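Ticket 2269
Subject: Dishwasher stops at 14 minutes, blames the water supply
Product: Kumska built-in dishwasher, 18-inch
Status: Closed
Priority: Normal (requester selected Critical)
Opened: January 25, 2026

Original request

The break room dishwasher fills, hums along as if it means it, and quits with 14 minutes on the clock. Then the tap symbol lights up and it beeps until somebody opens the door. The manual says the tap symbol means "check water supply." I have checked the water supply. It is a valve, it is open, and water comes out of it.

Mugs come out warm and still brown. We have run it with the Auto program, the Eco program and the one with a picture of a wine glass. All three stop at the same place. I'd like to skip the step where I am asked if it is plugged in.

Reply 1 – Satgate Facilities Desk

Thanks for getting in touch. Please confirm the following:

Is the appliance plugged in?
Is the door fully closed?
Has the filter been cleaned in the last month?

Requester

Yes. Yes. There's a filter?

Reply 2 – Satgate Facilities Desk

Under the lower spray arm. Turn counterclockwise and lift. Please have a bowl ready and don't do this right before lunch.

Requester

Filter is out. It contained a label from a jar, part of a rubber band, and a substance I've decided was oatmeal. Rinsed it, put it back, ran Auto. It got past the 14 minute mark, which caused some excitement, and then stopped with the tap symbol anyway. So that's progress, in the sense that it now fails later.

Reply 3 – Satgate Facilities Desk

Good. The filter was a problem but apparently not the problem. Next, the inlet. Close the valve under the sink, unscrew the supply hose at the valve end, and look for a small mesh screen inside the fitting. Put a towel down first. If the screen is clogged, rinse it backwards under the tap. Don't poke it with a fork. We have a separate ticket about the fork.

Requester

Screen was gray and gritty. Rinsed. I also found that the hose goes behind the cabinet and takes a hard bend right where the recycling bin gets shoved in. Pulled the bin out and the hose sprang back most of the way. I suspect the bin has been standing on our water supply since April, when the kitchen was rearranged to "improve flow." I'm not making that up, it was in the email.

Ran Auto again. Full cycle, no beeping. Mugs clean, other than the Joseph mug, which is beyond the reach of science.

Reply 4 – Satgate Facilities Desk

Please run two more full cycles before we close this, one of them hot, with cleaner. Also check the hardness setting. Kumska machines leave the factory on the softest one and our building water is 200 on the test strip, so it should be turned up. Hold the program button while switching on, then press until the display shows H4.

Requester

Set to H4. It was on H1. It also wanted salt, so I fed it salt. Hot cycle finished, and so did the Eco one, which takes most of an afternoon and I respect it for that. There is now a strip of tape on the floor marked BIN STOPS HERE. We'll see.

Attachment from requester (1)

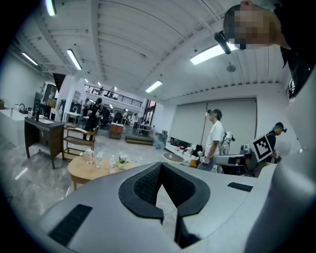 Attached: the V-shaped notch with the black mesh padding, colleague leaning in at top right.

Reply 5 – Satgate Facilities Desk

Received and added to the ticket. Summary for the record:

Cause: supply hose kinked behind the cabinet, inlet screen partly blocked. Dirty filter on top of that.
Fix: screen and filter rinsed, hose freed, bin moved, hardness set to H4, salt added.
Parts used: none.
Follow-up: elbow fitting for the hose, to be added on the next Mima order so the tape isn't doing all the work.

Marking as resolved. Reopen if the tap symbol comes back.

Requester

It beeped this morning. It was out of rinse aid. Leave it closed.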